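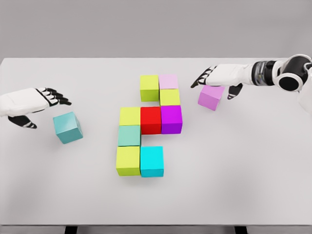 4. Who actually knows how to fix the clutch

By this point I had a notebook full of part numbers and a fairly sore backside from riding pillion out to Zescombe, and what I still didn't have was a decent answer to the question I'd started with. The Dorkus twin hasn't had factory support in my lifetime. The spares books are thin, the workshop manual skips the clutch more or less entirely, and yet the bikes keep turning up to club runs and going home again under their own steam. Somebody is passing something on. Section 3 dealt with the paper side of it (manuals, newsletters, photocopies of photocopies). In this section I want to get at the rest, the stuff that travels by phone call and over a shed bench.

4.1 Talking to people

I did 16 interviews, most of them in sheds and a couple in kitchens. I had a list of set topics but I let people wander, and they did. Everyone was asked about one repair they'd done themselves and where they'd got the know-how. I asked them to pick the repair, which I'd do differently next time, as an awful lot of them picked the clutch and I ended up knowing more about cork plates than I ever planned to. Those who were happy to be named are named. I own a Dorkus myself, bought in boxes, and I should say up front that I was asking some of these people for help with it at the same time as I was interviewing them. I've tried to keep the two apart in my notes. Reviewers can decide how well that went.

Darren Hulme was the first, and he set the tone. He'd rebuilt his clutch using a tool his neighbour had turned up on a lathe from a sketch on the back of a rego envelope. The sketch had come from Evie Crabtree, who had measured a tool belonging to someone at the old Pearce dealership before it closed. Darren had never met anyone from Pearce. He'd met Evie, I think, twice. But he could tell me which bolt to leave finger-tight and why, and when I checked it against my own engine he was dead right – the basket goes on skew if you don't.

Evie's account matched his up to a point. She remembered the tool and the measuring, but she was firm that the finger-tight business had nothing to do with her. As far as she knew you did them all up evenly. So somewhere between Evie's shed and Darren's a fairly important step had been added, and it was an improvement! I went back and forth on the phone for most of March trying to find out who'd come up with it. The best candidate is the neighbour, who has since moved up the coast and doesn't answer letters.

4.2 Chains and loners

I'd gone in expecting a hub. Most of the writing on enthusiast clubs that I'd read assumes there's a guru in the middle, with everyone else ringing him up, and the club committee certainly talked as though there was one. They all pointed me to Roland Dawber. Roland is lovely and makes a very good cup of tea, and he has the biggest collection of Dorkus gearbox parts I'm ever likely to see. But when I went through what people had told me about their repairs, hardly any of it came from him. People rang Roland for parts. For the how-to, they rang whoever they'd last ridden with.

Drawn out on butcher's paper, the clutch repair made a run of people who each had a neighbour or two, doubling back on itself here and there, with no proper centre. The shape I kept seeing is a good deal like the stepped, winding group of nine cubes in Figure 2, with one loose cube off to either side. Don't read anything into the colours. What I care about is that you can get from one end to the other only by going through the ones between, and that the loose ones aren't touching anybody.

The loose ones turned out to be the most interesting people I spoke to. Dörte Stüber rides a Darell single, which shares its bottom end with the early Dorkus, and she isn't in the club and doesn't want to be. She taught herself the clutch from first principles with a set of feeler gauges and, in her words, "bad temper". Her method is different to everyone else's. She doesn't use the tool at all – she clamps the basket with two old friction plates bolted together and works from the other side. It takes longer. It also doesn't mark the alloy, and every tool-built clutch I've had in my hands has a witness mark on the rim where the peg bites.

I told a few of the club people about this and got a mixed reception. Darren wanted to try it straight away. Another fella, who asked not to be named, told me it couldn't work, and then told me again after I'd shown him mine.

4.3 What gets lost on the way

It's easy to get sentimental about all this, and I did for a while. Word of mouth also carries plenty of rubbish. The best example I have is the oil. Over 50 letters in the club's newsletter file deal with what to put in the primary case, and they can be sorted pretty cleanly by which end of the chain the writer was on. At one end it's straight engine oil. At the other it's automatic transmission fluid, with real heat behind it, and stories of ruined clutches for anyone who does otherwise. I couldn't find a ruined clutch. I asked everyone. What I found was several people who'd heard about one, and in each case it belonged to somebody further along.

Ga-eun Kwak, who came to the bikes from a job in bearing supply, reckoned the split comes from a change in the cork. Late replacement plates were bonded with a different glue, and she thinks one batch let go in the wrong oil and the warning outlived the plates. She had an unopened packet of the older ones and let me cut one up. The glue was certainly different to look at, brown and brittle where the later stuff is clear and a bit rubbery. I soaked pieces of each in jam jars on the laundry windowsill and after several weeks neither had let go, which doesn't settle anything much. They'd have been a lot hotter in an engine. I'd call her explanation likely and leave it there.

Torque figures travel badly as well. Nearly everyone gave me the centre nut setting as "tight", or as a gesture. Evie gave me a number and so did Roland, and the numbers didn't agree, and Roland's was from the Darell book. I've put both in the appendix with where they came from, and I'd ask anyone using them to read the note first.

4.4 Some trouble with my own method

A chain drawn from people's memories is going to flatter whoever is easiest to remember. Evie got mentioned a lot, and some of that is because she's funny and people like telling stories about her. I also only spoke to people whose bikes run. Anyone who did the clutch wrong, gave up and sold the thing in boxes isn't in here, unless you count the previous owner of mine, who hung up on me. Section 5 looks at whether the gearbox shows the same pattern, and the short version is that it mostly does, apart from the selector fork, where Roland really is in the middle of it.

Search this site
Enter keywords
Go

Comments

Darren H: Good read. For the record I've now done it Dörte's way and she's right, no mark on the rim. Took me all afternoon though.

oldcorkplate: Engine oil. Always has been. Don't start.

Evie C: I never did them up unevenly in my life. Still want to know who it was. Also it was a pie bag, not a rego envelope.

kickstart_kev: Any chance of the appendix as a separate download? Can't read the torque note on my phone in the shed.

Related items

Section 3: Manuals, newsletters and photocopies
Section 5: The gearbox and the selector fork
Appendix: Torque settings and where they came from
Darell singles: shared bottom-end parts
Zescombe run report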